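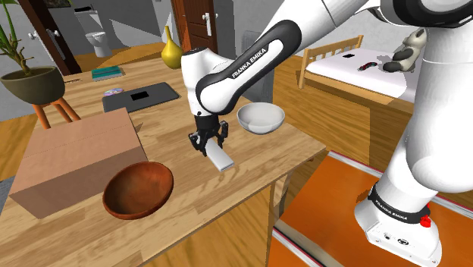

Flultby Tables - Questions and Answers

How long does delivery take?
Most orders leave our Burville workshop within 30 days. Tables with extra leaves take longer, and we will email you a date once the boards are cut.

Can I put hot dishes straight on the top?
No. Use a trivet or a thick mat. The oil finish handles spills well, but heat leaves pale rings that have to be sanded out.

How often should I oil it?
Twice in the first year, then once a year. Wipe on a thin coat, wait 30 minutes and buff off what is left. One can costs $60 and lasts most households several years.

Are knots and streaks a defect?
No. We fill open knots and leave closed ones alone. If you want a plainer top, tell us before you order - we can't swap boards later. 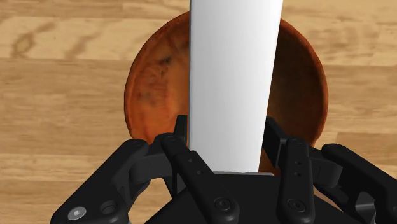

Grain and color differ from board to board.

Will the color change?
Yes, a little. Sunlight deepens most woods over time. Move bowls and runners now and then during the first few months so you don't end up with patches. A light wooden table like this one will show a change sooner than a dark one. 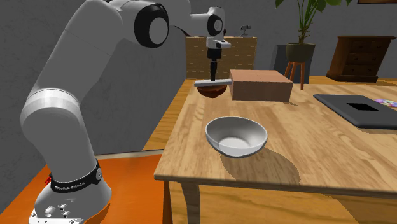
Returns are accepted for 100 days on standard sizes. Custom sizes can't be returned unless they arrive damaged. The light wooden table shown would go back under the standard rule if ordered in a listed size. Write to Chunhua Cao in customer service with your order number, and keep the packing until you hear back.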